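Section 4. Laundry task set-up (Enik humanoid, Borkby task pack)

Rev. February 3, 2018. Replaces the December sheet. Bin the old one, the reach table in it was wrong.

Do section 3 first (balance check, hand calibration). If the hand cal is older than 30 days, redo it.

4.1 Before you power on

1. Clear the floor between the robot and the machine. Socks, bags, chargers, all of it.
2. Machine door must swing fully open without hitting a wall or the robot's knee. Check by hand.
3. Machine unplugged or child lock on. Your choice, but one of the two.
4. E-stop in reach of the operator. Not on a shelf accross the room.
5. Load the Tapia profile for your machine. Stacked and twin-drum units use profile 2.

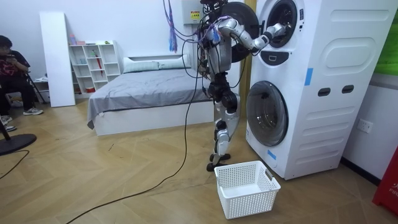
Start position matters more than anything else in this section. Feet flat, toes pointing at the machine, close enough that the hand gets to the drum without the torso leaning. With an upper drum the arm has to go forward and a bit up from the shoulder, so set the shoulder height limit to "high" before the first reach or it will stop short and throw a 195 error. Basket goes on the floor in front of the machine, just below the feet. Leave slack in the tether, a long loose curve on the floor is fine, a tight one will tug at the waist.

CAUTION: Do not let the tether loop in front of the feet. Do not stand on it either.

4.2 First reach (empty hand)

1. Door open, all the way.
2. Press Task > Laundry > Reach test. Speed stays at Slow.
3. Arm moves to the door opening and waits. Check clearance on all sides of the hand.
4. Press Continue. Hand goes in, pauses, comes back out.
5. If the hand brushes the glass or the rim, stop. Move the robot, not the machine. Run it again.

Note: fabric arm sleeve is optional on the bench but needed here. Pull it down over the wrist and check it isnt bunched at the fingers.

4.3 Picking from the drum

1. Put in one or two items, bright colors first. Yellow is good. Dark on dark steel is hard for the head camera, save it for later.
2. Look at the head camera view on the tablet. Whole drum opening has to be in view, and the item.
3. Press Pick. Keep a hand near the E-stop.
4. If the grip misses, let it retry. After the second retry, stop and move the item forward by hand.
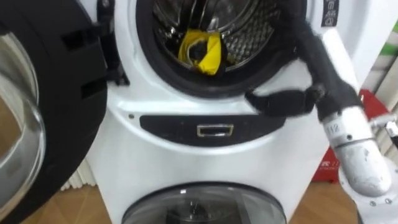

Fig. 4-2. Head camera view. Door open, sleeved gripper at the lower right of the door gasket, cloth in the bottom of the drum.

Note: resting on the gasket is OK. Pushing on it is not. If the rubber folds over, lower the contact force one step and repeat 4.2.

CAUTION: Never reach into the drum while the arm is live. Pause first, wait for the tone, then reach.

4.4 Shut down

1. Press Home. Arm comes out before anything else moves.
2. Support the robot, then power off.
3. Check the sleeve for snags. Replace at 3,000 picks or when you see a hole.
4. Save the log. Wurilus support will ask for it.

Questions on profiles: Nabila Sutanto. Sleeves and spare parts: Chi-keung Chu.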